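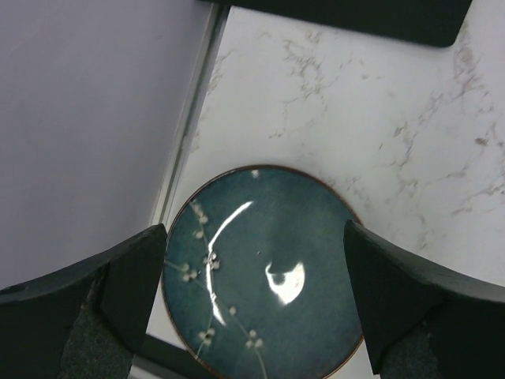 Review: The Seixas Daily Readings and Prayer Journal Set

Reviewed for the Resources Section by Bontu Gidey

The Seixas set consists of a bound book of daily readings, a companion journal with lined and unlined pages, and a folded guide for leaders of small groups. It is intended for adults who wish to keep a regular time of prayer at home, and for congregations that would like their members to follow the same readings through the week. The Resources Section used the set for 30 days with a study circle at the Nudimico Fellowship, and this review is based on that period of use.

The book contains 183 readings, enough for half a year if one is taken each day. Each entry gives a passage of scripture, a short reflection, and a closing prayer. The passages are printed in full, so a reader who is traveling does not need to carry a separate Bible. The reflections are written in plain language and seldom run past a single page. Members of the circle who had previously used the Tomo devotional found the Seixas entries shorter and less scholarly. Opinion was divided on whether this was a gain. Those who read early in the morning generally preferred the shorter form, while two members said that they missed the historical notes.

The selection of passages deserves comment. The Psalms and the Gospels are well represented, and there is a good run of readings from the prophets in the second quarter of the book. The Epistles are treated more lightly. Lamentations appears only once, and the reflection offered with it moves to consolation sooner than the passage itself does. Readers in a time of grief may wish for more room here, and leaders should be prepared to supply it.
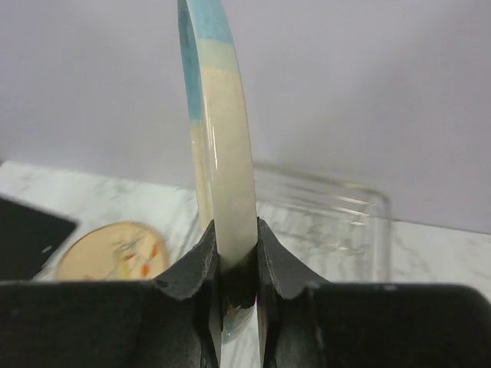
The journal follows the order of the book but may be used separately. Each opening has a lined page on the left for notes and a blank page on the right. The paper takes ordinary ballpoint ink well. Fountain pen ink showed through on several pages, and felt-tip pens should be avoided. The binding opens flat after the first few days of use. A ribbon marker is provided in the book but not in the journal, and members asked for one in both.

The guide for leaders is the weakest part of the set. It proposes a weekly meeting with 4 parts: opening silence, reading aloud, discussion, and intercession. The outline is sound, but the discussion questions often repeat the wording of the reflection and invite little more than agreement. Yolandi Modise, who led the Nudimico circle, replaced most of them with her own after the second meeting. She also lengthened the opening silence, which the guide sets at 3 minutes. An experienced leader will have no difficulty making such changes. A new leader may need help from the clergy or from a colleague.

The set is published by Fisoron and is sold complete or as separate volumes. A large-print edition of the book is available, although the journal is offered in one size only. Congregations should note that the readings are undated and do not follow the lectionary. They can therefore be started at any time of year, but they will not match the Sunday readings, and the seasons of Advent and Lent receive no particular attention.

The Resources Section recommends the book and journal for individual use and for established study circles. The leader's guide is recommended with reservations. One copy of the complete set has been placed in the lending library and may be borrowed on the usual terms. Further copies of the book alone have been requested for the fall.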